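Laundry planner gallery

Posted 18 August 2019

Hi again! I've been promising pictures of the software work for ages, so I'm starting a gallery page and I'll keep adding to it as the planner grows up. If you're new here: Pledeo is my motion planner for two-armed robots, Climier is the perception part that feeds it, and Unska is the little log viewer I wrote on a rainy weekend and now can't live without. Laundry is the test task because it's awful. Clothes have no fixed shape, a drum is a shiny metal cave, and the door is always where your elbow wants to go.

Pledeo went through a big rewrite over the winter (I started in November and thought it would take a couple of weeks, ha). The old version planned each arm by itself and then checked for crashes at the end. The new one plans both arms together and treats the washer door as a hinged thing with its own angle, so the collision model swings along with it. I've got 341 logged runs in Unska now, and 78 of those are door runs only — no clothes in the plan at all, just getting the arms past the glass without the planner giving up. Median planning time on those is 21 milliseconds, which makes me very happy.

Climier is still the weak spot. Clear plastic and glass drive depth sensing nuts, so I fit the dark ring of the door first and fill in the bowl from a stored shape. It took 4 tries to get that fit to stop flipping the hinge side!

1. Door wide open, basket under it

The bulging window hangs right over the basket of red and white clothes, with both grippers down in front. For Pledeo it's a tight spot: the left fingers are up under the edge of the door, and the right ones are open and empty. I like how clearly the dark ring stands out against the white casing, and all those little holes in the drum make good texture for Climier. 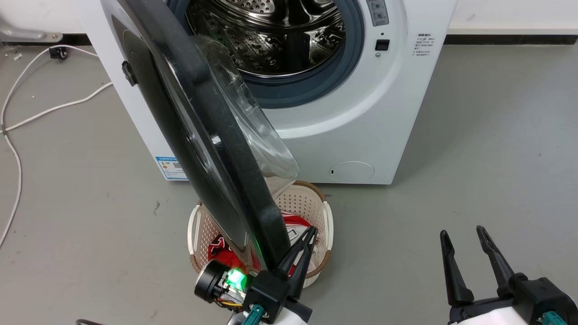 2. Overgaard branch

No picture for this one yet. Overgaard is the branch where I'm trying out force limits near the hinge, and I'll put shots up once it's merged.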